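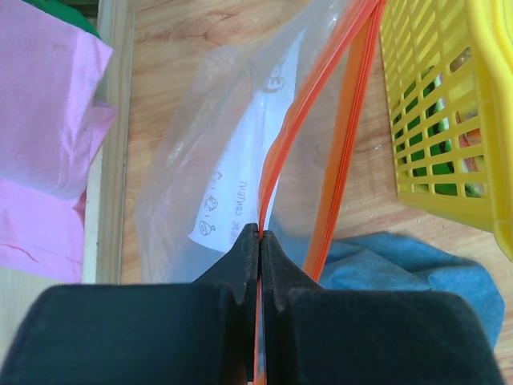

Community > Robots at Home and Work > Visits and Open Days

Which task to show visitors at our open day?

Nizar Moussa
Hello to all. In May our small lab in Trenau received a robot arm with two black fingers, and soon we must show it to visitors, mostly parents with children. I want to show it holding a clear zipper bag by the edge, the type with orange strips, with a paper inside. My colleague says this is too boring and we should stack blocks. Is the bag a good choice? We have 8 places for each group.

Pushpa Tripathi
I think the bag is the better choice. At the Comell open day I stood near the table for the whole afternoon, and people stayed longest for soft things, cloth and plastic. Clear film is difficult for a camera, so please tell this to the visitors before you start. Two more points:
- Put a drawing in the bag. Small fish are fine, children like to look for them.
- Keep a second bag ready. The thin ones get many wrinkles, and then the grip becomes different.

Karim Sfeir
blocks. everybody understands blocks

Elias Hijazi
I agree with Pushpa, but reduce the speed of the arm and mark a line on the floor where the children must stop. At Chidiac we forgot the line and had to pause two times.

Related
Gripper fingers slip on thin plastic
How long should a demonstration be?
Folding cloth with one arm
Open day at Fukberg: parking and entrance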